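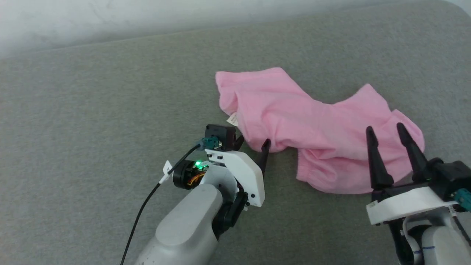
Both arms and the pink one.

Posted December 2, 2022

Right, the budget post. I've been promising it since June and people have started asking in the comments, so I've got the spreadsheet open and a pot of tea next to me, and I'm going to try to put down what I've spent on the two-armed folding project, what I wish I'd spent, and what's on the list for next year.

If you've only just found the blog, I'm trying to get a pair of small arms to fold laundry. I do it in the evenings and out of my own pocket, which is why so much of what follows is me fretting over sums that a proper lab would lose down the back of the sofa.

I'll start with the arms, as they're what everyone asks about. I got mine as kits from Rusar. I did price up buying the motors separately and sorting out all the rest myself, and on paper it came out cheaper, but only if you leave out postage from four different places and assume you order every screw correctly the first time. I know myself! The kit had the lot in one box and a parts list that matched what was in it (mostly — I was missing a bag of bearings and they posted me some without any fuss).

The first mistake in my original budget was planning for one arm. I had a lovely tidy plan: buy one, learn on it, add the second later if I was getting anywhere. But you can't do much with clothes one-handed. Try folding a T-shirt with one hand behind your back and you'll see what I mean. You end up dragging it about and pinning it against things. So the second arm went from "next year, maybe" to "this month, sorry bank account", and I paid the postage twice and missed the discount for ordering a pair. If you already know that your job wants two hands, order two arms.

The second mistake was cables. I had a line in the spreadsheet that just said "cables etc" with 10 pounds next to it. I laugh when I look at it now. I've spent 70 so far, and that's without anything fancy, just leads that are long enough, a couple of spares, a decent powered hub, some clips and the little connectors that I kept pulling off. An arm that moves needs slack, and slack needs somewhere to go or it ends up in the gripper. I lost a whole evening's recordings to one lead that was fine as long as the elbow stayed bent.

Cameras next. You want one on each wrist and one looking down over the whole lot, and my advice is to buy them all together, all the same model, from the same place. I didn't. My first one was a bargain off an auction site and the next two came from Pulo, and the colours never matched. A sock would be grey in one and nearly lilac in another. I spent ages fiddling with white balance before giving in and buying a third Pulo one, at which point the bargain wasn't a bargain any more. It lives in a drawer. I might stick it on the bird feeder.

Then there's the stuff that doesn't feel like robot money at all but comes out of the same pot. Lighting was a big one. My side of the house gets nice sun until lunch and then goes dim, and the difference between the two was enough to throw everything off, so I bought a pair of cheap lamps and now I draw the curtains and pretend it's always the same time of day. I'd put lamps in the very first order now. They weren't expensive and they made more difference than a much dearer thing I bought the same week and am too embarrassed to name.

Clothes! I didn't budget for clothes. I thought I'd use what was in the airing cupboard, and I did for a bit, but you want things in different sizes and fabrics, and you'd quite like to still have something to wear. The charity shops on Reuter Street have been very good to me. I go in with a bag and come out with whatever's soft and cheap, and I've stopped explaining myself at the till. Thin jersey and anything with elastic is the hardest going, by the way. It bunches up and then every bit of it looks like every other bit. Tea towels are a doddle by comparison, so if you want an early win to show your family, buy tea towels.
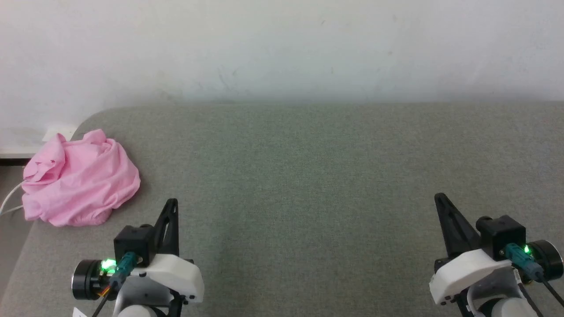 How much should I keep back for spares? I'd hold on to enough for one complete motor per arm plus a spare set of fingers for each gripper, and not touch it for anything else.

On to next year. I've been going round in circles with this, so I've split the list into things I'll definitely buy, things I'll buy if the first lot goes well, and daydreams.

Definitely: new fingers. I want to try something with a bit of give at the tips, as thin fabric is a pig to pick up off a soft surface. The finger goes in, the cushion squashes, and you come away with nothing. Plosar do a silicone sheet you can cut up with scissors and glue on, and a sheet of it is well within what I'd spend on a takeaway. I'll get two sheets, given my record with glue.

Also definitely: another hard drive. I hadn't thought at all about where the recordings would live. Three cameras running at once fills things up at a frightening rate, and I've been deleting sessions I'd have liked to keep. I've put 60 pounds against that and I'm hoping to catch a sale.

And a third definitely, which is very dull, is a proper power supply for each arm. I've been sharing. When both of them lift at the same moment, one goes a bit limp, and I spent far too long blaming my code for it. I could have bought the supplies out of what I spent on sulking biscuits.

If all goes well, the next thing would be a better pair of leader arms, the ones you hold and move about so the others copy you. Mine work but they're stiff, and after an hour my shoulders know all about it. I keep wondering whether I'd record more (and better) if it wasn't such a slog. The trouble is that the nice ones cost about as much as everything else in the project put together, so I'm going to borrow a set for a weekend before I commit to anything. I'd say that goes for anything with a grip or a handle on it. You can read reviews until you're blue in the face and still hate how it feels.

The daydream is a little wheeled base so the whole business could go to the washing instead of the washing coming to it. I've got as far as a sketch on the back of a gas bill. It would want batteries, a bigger frame, something to go up and down, and somewhere to park it, and I've already used up all my goodwill on the subject of parking things. So that's staying a daydream.

I've set myself a limit of 500 pounds for the whole of next year, clothes and cables included. It sounds like a fair bit when I write it down and not very much when I look at the list. What I did wrong this time was buying in dribs and drabs whenever something annoyed me, so I'm going to do two orders, one in January and another in the summer, and write down anything I want in between and leave it to sit. Half of those things I won't care about by the time the order comes round. I already have a note on my phone from the autumn that says "tiny conveyor belt??" and I've no idea what I was thinking.

A couple of small things from the comments that I never got round to answering. Yes, second-hand motors are fine if the seller will tell you what they were used for, but ask whether they've been run hot. No, I wouldn't bother with a special table — I've worked on a desk, a bed and the sofa, and the sofa is the one I want to learn on anyway because that's where our washing ends up. And whoever asked about insurance, I did ring up and ask, and the person on the other end put me on hold for so long that I hung up, so I still don't know.

If you've found fingers that will pick up thin jersey off something squashy, please tell me before January, as that's the one bit of the list I'm still not sure of. I'll put the spreadsheet up once I've taken out the biscuits.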